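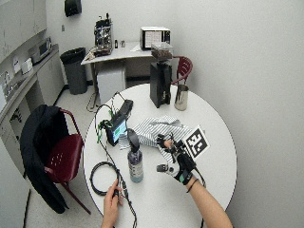 Page 111

Chapter 6
Portions, Plates and the Price of Generosity

Most people who open a restaurant have a plan for the rent, the menu and the sign over the door. Ask them how many fries go on a plate and they will hold out a cupped hand. The hand is the plan. It belongs to whoever is working the fryer, and it grows as the shift goes on.

Chapter 5 dealt with buying: what to order, from whom, and how to avoid being sold a pallet of artichoke hearts in July. This chapter picks up the food once it has been bought, stored, prepped and cooked, at the moment when somebody decides how much of it a customer should get. A kitchen can buy cleverly all year and give the savings back one ladle at a time.

We will look first at how portion sizes come to be what they are (mostly by accident), then at how to set them on purpose, and last at how to tell customers about a change without causing a scene at table nine.

6.1 Where portions come from

Very few portions were ever chosen. In the kitchens we studied for this book, the usual answer to "why this much?" was one of the following: it fills the plate, the last chef did it that way, or the bag holds four of them. The plate answer is the most common and the most expensive. A supplier changes its range, the new dinner plate is an inch wider, and the old helping of rice looks lonely in the middle of it. Cooks are kind people at heart, or at least they dislike complaints, so the rice expands. The menu price stays where it was.

Boltlow, a lunch café we will come back to several times, had been serving a side salad with its sandwiches for as long as anyone there could remember. It was a large salad. Much of it returned to the kitchen in the same condition it left, minus the tomato. The owners took this as proof that customers wanted better dressing, and went through three dressings before they thought of a smaller salad.

The lesson most students draw from Boltlow is that the owners were foolish. Please resist this. They were busy, the salad had never lost them a customer, and the cost of it was spread so thinly across the week that it never showed up as a problem. It showed up as a slightly disappointing year.

6.2 The plated portion and the eaten portion

Two terms will be used from here on. The plated portion is the weight of food that leaves the pass. The eaten portion is the weight of food that ends up inside the customer. The gap between them is called plate return, and a kitchen pays for it twice, first to buy it and then to have it hauled away.

Suppose the plated portion of mashed potato is 111 grams and the eaten portion, averaged over a full week of service, is 90. The plate return is the difference, and in a kitchen sending out 75 such plates a day it comes to a good-sized pot of mash, made with real butter by a person on an hourly wage, for the benefit of a bin.

Students often ask at this point why the kitchen shouldn't simply plate 90 grams. The trouble is that an average is made up of people. Some diners finish everything and look around for bread. Others came for the company. Cut the plate to the average and you will annoy the first group while still throwing away the leavings of the second. The better answer is usually a smaller standard plate with an easy, cheap or free second helping. Fewer people ask for more than you would expect, and those who do are pleased with you - a thing worth having in this business.

6.3 Tools, and the people who hide them

The tools of portion control are not exciting. They are scoops, ladles, scales and a photograph of the finished plate taped up where the cook can see it. None of them cost much. All of them can be found, in most kitchens, in the drawer under the drawer that is used.

Cooks resist measuring for reasons that deserve some respect. A scale suggests that their eye is not to be trusted, and their eye is the thing they are proudest of. At Estden, a hotel with a large breakfast trade, management issued numbered scoops for the scrambled eggs and met with perfect agreement from everyone. The scoops then went missing. They came back when the head breakfast cook was asked to choose the sizes herself, and she chose, after a morning of muttering, a scoop smaller than the one management had wanted.

Buffets need a different approach, as the person holding the spoon has paid to hold it. Here you control the spoon, the plate and the depth of the tray. Shallow trays filled often look more generous than deep ones filled once, and at closing time there is less in them to grieve over.

6.4 Telling the customer

The Ruotsalainen dining room reduced its main courses by some 20 percent and printed a paragraph about it on the menu. The paragraph mentioned the planet. Complaints began that evening, many of them from people who had never finished the old portion. Willska, a family restaurant of much the same size and price, made a similar cut, changed its plates in the same month, offered seconds of any side dish and printed nothing at all.

We do not suggest deceiving anyone. If a customer asks, tell them, and tell them the price of the larger plate. But few diners want to be improved over dinner, and a menu is a poor place for a sermon. Section 6.5 gives the worksheet for setting a first portion standard. You will need a scale, a week's patience and a bin you are prepared to look into.

Last updated: July

Related chapters
Chapter 4: Reading a Supplier's Invoice Without Crying
Chapter 5: Buying, Storing and the Walk-In Cooler
Chapter 7: Leftovers, Staff Meals and the Soup of the Day
Chapter 9: Pricing a Menu
Worksheet 6A: Plate Return Log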